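Why do fizzy drinks fizz? Quick version, for the Monday science club at Starkdale.

## It's a gas

The bubbles are carbon dioxide. Same gas you breathe out. The factory chills the drink, squeezes the gas in hard, then puts the lid on fast. Squashed in like that, the gas dissolves — it hides in the water, a bit like sugar does in tea. So a sealed bottle looks quite still.

## Then you open it

Psssht! That's gas escaping from the little gap under the cap. Now nothing is pushing down so hard on the drink, and the hidden gas starts to come out again. Bubbles!

They don't just pop up anywhere though. They like a rough spot to start on. A scratch in the glass, a speck of dust, a raisin. Drop a raisin in lemonade and watch. Bubbles stick to it, up it goes, bubbles burst at the top, down it goes. Tove Arnardóttir in our club counted 39 trips before hers gave up. Mine did 17 and then just sat there.

## Warm or cold?

Cold drinks hold on to there gas better. Warm ones let go of it quicker, so a warm bottle can make a right mess when you open it.

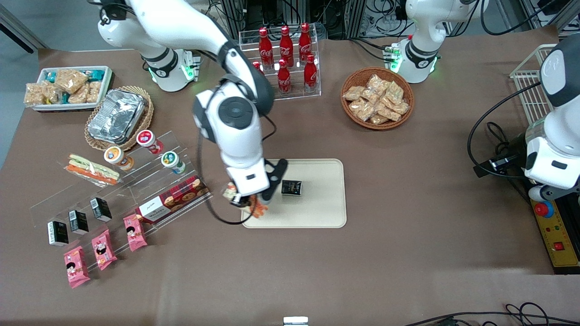 And shaking? Shaking mixes tiny bubbles all through the drink. Each one is a ready-made starting place, so when the lid comes off the gas rushes into all of them at once and shoves the drink out of the top. Leave it alone for a while and the tiny bubbles float up again. Much safer.

## Try it

You need 2 cups, some lemonade and a fridge.

- Pour the same amount in each cup
- One in the fridge, one on the windowsil
- Wait 80 minutes
- Taste both. Which is flatter?

Write it down before you forget and bring it to Trudy Mahuika at club.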